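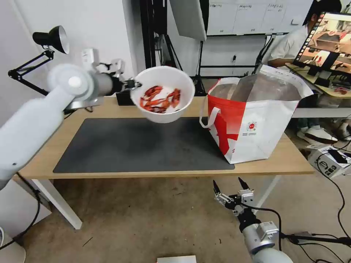
Weiße Schüssel, roter Inhalt, Freitag.

So. Die Gräfin hört auf. 16 Staffeln Mistbridge und dann eine Pressemitteilung mit zwei Absätzen, von denen einer das Impressum ist. Ich bin trauriger, als es einem erwachsenen Menschen mit Steuernummer zusteht.

Zur Einordnung: Ich kenne die Frau nicht. Sie kennt mich nicht. Ich habe ihr mit elf einen Brief geschrieben und eine Autogrammkarte bekommen, auf der die Unterschrift gedruckt war. Hängt bis heute im Flur.

Meine Mutter hat angerufen, bevor ich es selbst gelesen hatte. Erster Satz: "Sitzt du?" Ich dachte, es wäre was mit Papa. Papa geht's gut, der war im Keller und hat nichts mitbekommen.

Was ich an ihr immer mochte: Sie hat in Interviews nie so getan, als wäre die Frage interessant. Einmal wollte jemand von ihr wissen, wie sie sich jung hält. "Gar nicht." Nächste Frage.

Und dann der Mann dazu, seit fast 26 Jahren derselbe, immer einen halben Schritt hinter ihr auf dem Teppich, Handtasche in der Hand. Ihre Handtasche. Er trägt die mit einer Würde, die ich im Anzug nicht hinbekomme.

Letztes Jahr hieß es ja, er sei krank. Jetzt hört sie auf und keiner schreibt, warum. Ich frage auch nicht. Ich denke nur sehr laut.

Die Serie geht natürlich weiter. Dirkora TV verspricht "frische Impulse". Beim letzten frischen Impuls ist das Gestüt abgebrannt und der Verwalter hatte einen Zwilling.

Im Fanforum sind schon 1698 Kommentare. Die ersten waren Kerzen. Inzwischen streitet man sich, ob der grüne Hut aus Staffel 2 Filz war. (War er. Ich habe mich kurz eingemischt.)

Ihre letzte Folge läuft im September. Mama kommt dafür extra mit dem Zug und bringt den Eierlikör mit, den sonst nur Beerdigungen zu sehen bekommen.

Ach so, und wer mir jetzt schreibt "ist doch nur Fernsehen": Du hast bei der Verabschiedung von deinem Torwart geweint. Ich war dabei. Ich hab dir die Serviette gegeben.

Nachtrag: Papa ist wieder oben. Er fragt, welche Gräfin.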